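Timing Belt or Timing Chain? My Term Project on Used Car Upkeep

Gintarė Adomaitis, Intro to Automotive Service

I picked this topic because my aunt bought a used Flonby hatchback with no service book, and she asked me if the belt had ever been changed. I had no idea! So I spent most of November trying to learn how you find out, and what it costs if you guess wrong. 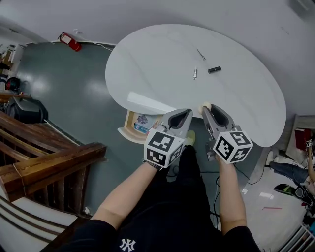
Reading time: 2 minutes

First, the basics. A timing belt is rubber and wears out on a schedule. A chain is metal and usually lasts a lot longer, though it can stretch if the oil gets neglected. The Flonby has a belt, and it's an interference engine – if the belt snaps, the pistons can hit the valves and you're looking at a very sad repair bill.

I called two shops for prices. Druder quoted $267 for the belt by itself, which sounded great until I asked about the water pump. On this engine the pump sits behind the same cover, so most mechanics will tell you to do both at once (you'd be paying for the same labor twice otherwise). Ansah wouldn't give me a number over the phone, but the guy at the desk did say an engine rebuild on that model runs $2,300 and up. My aunt went quiet when I passed that along.

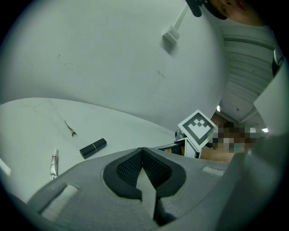 Then came the detective work. A lot of shops put a sticker under the hood with the date and mileage of the last belt job, and hers had one, but the ink had faded to nothing. I tried Tradix next, the parts store where the last owner said he bought everything. They keep receipts for 5 years and found oil filters, wiper blades and a battery. No belt.

That doesn't prove it was never done, of course. My instructor's advice was to treat an unknown belt as an old belt, and I agree with him. We booked the car in for a Thursday, belt and pump together.

If I did this project again I'd call more shops, and I'd ask every one of them the same questions in the same order. My notes from the first call are a mess – I forgot to ask if the tensioner was included, and had to call back.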